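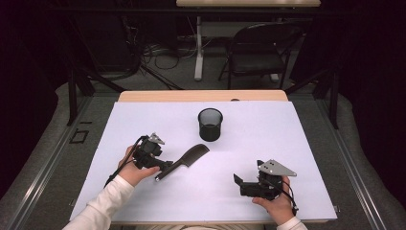
Call for Participants: Lunar Limb Timing and Moonrise Observation Program, Miltow Section

Posted 22 October 2018

The Stitside Observing Network is recruiting observers for the second season of its moonrise and moonset timing program. The program records the moment at which the upper and lower edges of the Moon cross a known point on the local horizon, as seen through a telescope or long lens from a surveyed position. The measurements are used to study how air near the ground bends light at very low angles, where the standard correction tables are least reliable.

The first season produced 861 usable timings from 90 sites. The new season runs until the end of March. Observers who took part in the first season do not need to apply again but must confirm their site position, as explained below.

Background

At the horizon, the atmosphere lifts the apparent position of the Moon by a little more than half a degree, which is close to the Moon's own width. The amount changes with temperature, pressure and the way temperature varies with height. A strong inversion over cold ground or water can shift the time of moonrise by a minute or more and can flatten or split the disk. Published rise and set times assume average conditions. The program compares those predictions with what is seen and relates the difference to weather readings taken at the site.

A single timing has little value. A run of timings from one position, over a range of weather, is useful even if the equipment is modest. Preference will be given to applicants who can observe repeatedly from one location over applicants with large instruments and no fixed site.

What participants do

Each observer selects one or two horizon marks, such as a ridge line, a mast or the edge of a building, at least two kilometers from the observing position. The mark must be fixed. Trees are not accepted as marks. Sea horizons are accepted if the height of the observer above the water can be given to within half a meter.

On each observing date the participant:

Sets up at the same position, to within one meter.
Records air temperature and pressure at the start and end of the session.
Takes a video sequence that begins at least three minutes before the predicted event.
Keeps focus and exposure locked through the full sequence.
Records a time signal at the start and at the end of the file.
Uploads the unedited file with a completed session form within seven days.

Sessions lost to cloud should be reported as well. A short entry is enough. Partial sequences are accepted if both time signals are present.

Sequences should not be stabilized, sharpened, cropped or speeded up. Many attractive moonset videos are made from material that would otherwise suit the program, and observers are free to publish edited versions of their own work. The program needs the original file.

Equipment

Minimum requirements are as follows.

A telescope or lens with a focal length of at least 400 mm. Longer is preferred, up to the point at which the full disk no longer fits on the sensor.
A camera able to record video at 25 frames per second or faster with manual exposure.
A rigid tripod or mount. Tracking must be turned off during the sequence -- the horizon mark has to stay still on the sensor.
A thermometer readable to 0.5 degrees Celsius, shaded and placed between one and two meters above the ground.
A barometer, or access to readings from a station at a similar height within 15 kilometers.
A source of time accurate to 0.1 second. A GPS receiver with a pulse output is best. Phone clocks alone are not accepted, as the displayed time can lag by an unknown amount.

The Miltow section has a small number of Ostermann timing boxes available on loan. These put a light flash into the recording on each full second and log the GPS time to a memory card. Loans are for the full season and borrowers pay return postage. Please state on the application if a box is needed. Telescopes and cameras are not loaned.

Time commitment

Participants are asked to attempt at least two events per lunar month. Most sessions take 60 to 90 minutes including setup. The session form takes ten minutes once the observer is used to it. Events near full Moon are the easiest, with the disk evenly lit and rise or set falling close to twilight. Thin crescents may be observed but will be placed in a separate group for analysis, and only the lit edge is timed.

No minimum number of successful timings is required. Participants who have sent no reports of any kind, cloudy sessions included, for two lunar months will be moved to the inactive list and asked to return loaned equipment.

Site requirements

Applicants must supply latitude and longitude to five decimal places, height above sea level, and a daytime photograph of the horizon taken from the observing position with the proposed marks labeled. Positions taken from an online map are accepted for the first application. They will be checked against a GPS average before the first timing is used. The height is the value most often entered wrongly. Please state whether it refers to the ground or to the lens.

Applications are open from all countries. We are short of sites at latitudes above 50 degrees, sites above 1500 meters, and desert sites. Sites overlooking large lakes are also wanted. Applicants should make sure they have permission to be on the land at night.

Experience

No formal qualification is needed. Applicants should be able to focus at long focal lengths, read a prediction table and handle large video files. Experience with occultation timing is helpful. New participants submit two practice sequences, which are reduced by the analysis group and returned with notes. Practice sequences are not included in the published data.

Data and credit

Files are reduced with the Gumard package, which fits the edge of the disk in each frame and gives a crossing time with an error estimate. Observers may download Gumard and reduce their own files, but the network's reduction is the one entered in the catalog. Results appear under the observer's name unless a site code is requested. Site positions are rounded to 0.01 degree in all public tables.

The position is unpaid. Observers keep the rights to their recordings and grant the network permission to store them and use them for research.

How to apply

Complete the participant form on the Miltow section page and attach the horizon photograph. Incomplete forms are returned once for correction. Applications are read in the order received, and most applicants should expect a reply within three weeks. There is no closing date, but loan requests received after the boxes have been assigned will go on a waiting list.

Quote reference 143 on all correspondence about this call.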